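Canisters and Cases – Frequently Asked Questions

These are the questions customers send us most often about Flovetti canisters and the Hunora aluminum cases. If yours isn't covered, write to the Uvthorpe store through the contact form.

Which canister sizes do you carry?
Two. The small one is 90 mm across and the large one is 140 mm across. Both come in red. Other colors show up now and then when the maker does a run of them, and we list those separately.

Are the lids interchangeable?
Only within the same size. A small lid won't seat on a large canister, and the lids from the old Biwott line don't fit either size. Replacement lids can be ordered on their own.

Can I keep cloths or tissue in a canister?
Yes. Polishing cloths, cotton rags and packing tissue all keep well. Push the material down below the rim before you close the lid. If a corner is caught under the edge, the lid will sit at an angle and let in dust.
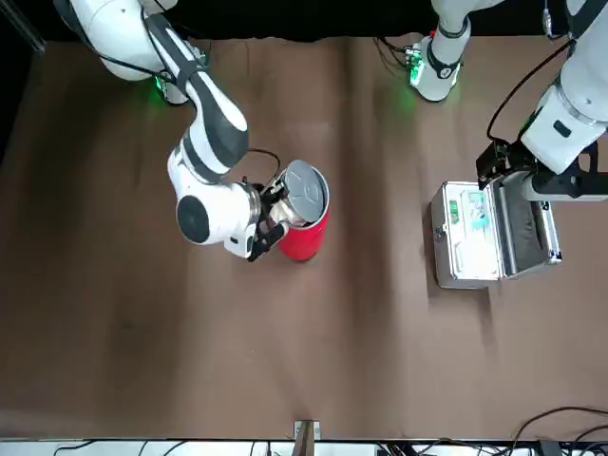 Red canister with the lid tilted, next to an open aluminum case.

How do I get the lid to sit flat?
Lift it all the way off, check the rim for threads or lint, and tuck the contents in. Set the lid down level and press in the middle with your palm. If it still rocks, turn it a quarter turn and try again. Don't hit it with anything. A bent rim can't be straightened at home and isn't covered by the warranty.

My cloth keeps springing back up. Am I overfilling?
Probably. A crumpled cloth takes up a lot more room than a folded one. Fold it in 3, roll it loosely and stand the roll on end. Stiff paper should be cut down first. With the lid held to one side, as in the next picture, it's easy to see whether anything is still poking out past the rim. 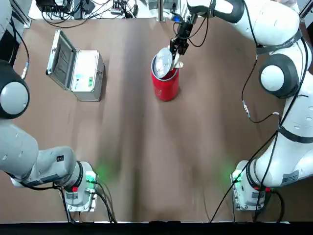 Can I use a canister for food?
We don't sell them for that. The inside finish is meant for dry household and workshop items. Please don't store liquids, oily rags or anything damp in them.

How do I clean the outside?
Wipe with a soft cloth and warm water, then dry right away. A drop of dish soap is fine. Scouring pads will dull the red finish, and solvent cleaners can lift the logo.

Will a canister fit in the aluminum case?
The small one fits on its side. The large one does not fit with the case closed – measure before you order the two together. Most people keep the canister on the bench and use the case for flat items such as cards, labels and small tools.

How much room does an open case need?
More than you'd think from the closed size. The lid is hinged along a long side, so leave clear space behind it for it to swing back. It can also stand upright while you load the case, with the handle facing out. Put the case down on a flat surface first, and keep taller things like canisters far enough away that the lid doesn't knock them over. 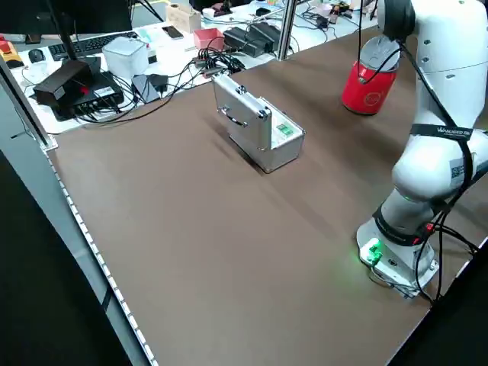 The case latch is stiff. Is that normal?
It is for a new case. It loosens after a few weeks of use. Press the lid down with one hand while you work the latch with the other. If it won't close at all, look for something trapped along the metal edge.

Do the cases lock?
No. They latch, but there is no key.

What is the warranty?
2 years on cases and canisters, from the date on your receipt. Dents, scratches and bent rims are not included.

Can I return an item I've already used?
Unused items can come back within 90 days. Used ones can only be exchanged if there is a fault. Please send a photo of the problem first – it saves you the postage if we can fix it with a spare lid.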